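Filed under: Datasets > Textiles & Craft

# Clokska Knitting Pattern Notes

Welcome! Clokska is a collection of 558 written knitting patterns, typed up from leaflets and club newsletters and put into one tidy format. I've had a lovely time making it and I hope you'll find something odd and wonderful in there (start with the Turunen mittens!).

## What's inside

- `patterns/` has one text file per pattern
- `terms.csv` lists 800 abbreviations with their meanings
- `errata.md` covers the mistakes we know of

Every file gives yarn weight, needle size, tension and the full rows. Needle sizes are metric, with the old UK number kept where the leaflet had one. Scarves are the biggest group, then hats, then 46 tea cosies, which I adore.

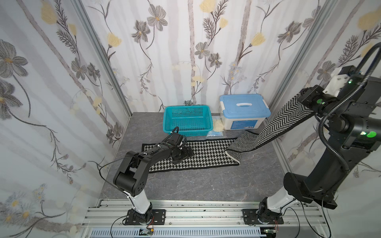 2 min read

## Known problems

Black-and-white scarves and other two-colour pieces were the hardest to type up. Charts became rows of letters, and 11 of them still have a stitch count that doesn't add up. The Flurketti leaflets use "tw" for two different stitches, so check the notes before casting on.

## Thanks and licence

Rigoberto Ayala checked the lace section row by row, and the Handlow knitting circle lent us boxes and boxes of leaflets. Text is CC BY 4.0. Corrections are very welcome, and the next update is planned for October.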